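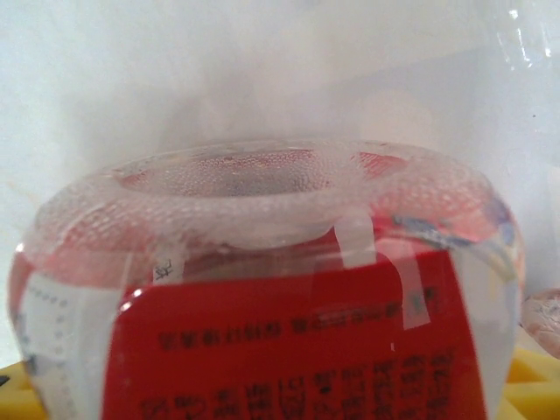
*Wrist camera, bottle set: clear bottle with red label, base uppermost.*

**To:** Girna data collection list
**Date:** Jun 2, 2018
**Subject:** Re: Transparent objects in the bottle set

Dear colleagues,

Rarkside wrote:

> We have received 700 examples from Bautista. In many of the wrist views the bottle takes up most of the picture and the label is upside down. Should these be kept, or should the operators repeat them from further away?

They should be kept. The close view is what the system will have at the moment of grasping, and the present set contains only 111 examples of clear plastic filled with liquid. The attached view is acceptable under the current rules. The recessed base can be made out, with small droplets or bubbles on it, and the red label gives a strong edge even where the print is out of focus.

We ask all sites to observe the following:

- Record the bottle as "inverted" in the pose field. Do not rotate the picture.
- Leave the label text field blank where the characters cannot be read.
- Note any tape on the bottle under "surface".

Bukau will supply a further 60 examples with opaque containers for comparison. The target for the combined set remains 3000, to be reached by the end of November.

Sites that have already discarded close views are asked to restore them from their local copies.

Yours faithfully,
Girna Data Office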